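Pesmont 休息室 布置图集

Pesmont 在 Gillau 楼的二层,面积将近83平方米,平时供住户看书、换鞋、等人。九月重新布置过一次,家具大部分沿用旧的,换了位置,添了几件小东西。本页按区域记录,每处附一两句说明,给打算照着布置自家门厅或客厅角落的人参考。

房间的底色

地面铺灰色地毯,带细细的深浅条纹。墙刷成很浅的颜色,略微偏灰紫,贴地一圈黑色细踢脚线。选墙漆时试过两种,一种偏黄,和地毯放在一起显旧,后来没有用。灰地毯配浅墙比较安静,家具的轮廓也看得清楚。

地毯每周吸两次。条纹的好处是不太显脚印,坏处是碎纸屑落在上面不容易看见,吸的时候要顺着纹路走一遍,再横着走一遍。

坐的和放鞋的放在一起

靠墙这一角以前只有鞋架,换鞋的人要扶着墙站着。现在把单人椅挪到鞋架旁边,坐下来就能换。

椅子是 Jang 的圆背款,浅灰白色布面,靠背一直弯到两侧,充当扶手,椅腿细,黑色。椅子里并排靠着米色的抱枕,一个立得直些,一个往外歪。坐垫前沿是圆的,微微鼓出来。椅子另一边是白色圆面小边几,金属支柱斜着撑上去,底脚扁平,贴着地毯。

鞋架是 Jeten 的,黑色金属立柱,浅黄褐色木纹层板,靠墙放。中间的层板是斜的,后高前低,鞋放上去鞋面朝外,不用弯腰也看得清是哪一双。最下面一层离地毯很近。架上放着几只圆头一脚蹬。

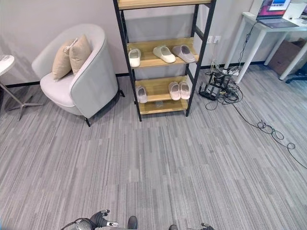 鞋架的高度和间距

常有人问层板之间该留多少。我们的做法是低处留得密,给平底鞋和拖鞋;上面留一段高的空当,放短靴时不会顶到上一层。平底鞋的层距16厘米够用,短靴至少要22厘米。买之前最好拿家里最高的一双鞋量一下,连鞋口一起量。

斜层板比平层板省进深,适合过道窄的地方。鞋底太滑的话会慢慢往前溜,可以在板上垫一条防滑垫,剪成窄条,别露出板边。硬底皮鞋最明显,布鞋基本没有这个问题。

顶层不建议堆东西。钥匙、信件一放上去就会越积越多,过一阵子连帽子和雨伞也跟着来了。小物件另找一个托盘收着。

抱枕的搭配

米色抱枕是从沙发区调过来的,原来和深色沙发放在一起,反差太大。放到浅灰白的椅子里,颜色接近,又不至于混成一片。枕套可以拆洗,洗后不要烘干,平铺晾,干了再把四个角拉出来。换鞋用的椅子,抱枕不要塞得太满,坐深要留出来,不然人只能坐在边上。

试过把抱枕全部拿走,椅子看上去空,坐着也嫌靠背远,后来又放回去。

小边几

边几的作用是放一杯水、一本书或者一副眼镜。台面白色,咖啡渍要当场擦,隔夜就不好去了,用湿布加一点中性洗涤剂即可,不要用百洁布。底脚细长,推椅子时容易碰到,所以和椅子之间留了一掌宽。

在同类的角落里,圆台面比方台面好用。人从椅子上起身时多半会侧一下腿,圆边碰到不疼,孩子跑过也少磕碰。高度以坐着时手自然垂下能够到为准,比坐垫高一点就行。

光线

休息室下午的光最好,16点前后从另一侧照进来,浅色墙面会亮一些,地毯的纹路也更明显。晚上开落地灯,暖光,灯头朝墙打,不直接对着椅子。鞋架附近没有单独装灯,找黑色鞋子的时候稍微费眼,冬天天黑得早,打算以后在架子侧面加一条小灯带。

沙发区和书柜

沙发区没有大改,只是往窗边移了半米,让出一条走路的通道。书柜按高矮排,常翻的杂志放在手边一层,旧刊收到下面。沙发背后原来挂着一幅布画,取下来送去清洗,洗好以后仍挂回原处。

日常整理

晚上关门前把鞋架看一遍,成双摆正,落单的单独放到门口的篮子里,一个星期没人领再登记。抱枕拍松,边几擦一遍,椅子推回原位。这套流程走下来用不了多久,比攒到周末一次收拾轻松得多。

换季的时候把靴子和凉鞋对调,收起来的鞋用纸团撑住鞋头,鞋盒外面写上尺码。层板擦干净再放新一季的,木纹板用拧干的抹布,缝里的灰用旧牙刷。

Jeten 的层板用久了,螺丝会有一点松,每季拧一次,先拧下面的再拧上面的,拧紧后用手轻推架子,不晃就可以了。Jang 的布面单人椅用吸尘器的小刷头顺着弧面吸,靠背和坐垫的夹缝最容易藏灰,抱枕拿开以后再吸。

门厅和茶水间的图集另开一页,整理好后放上来。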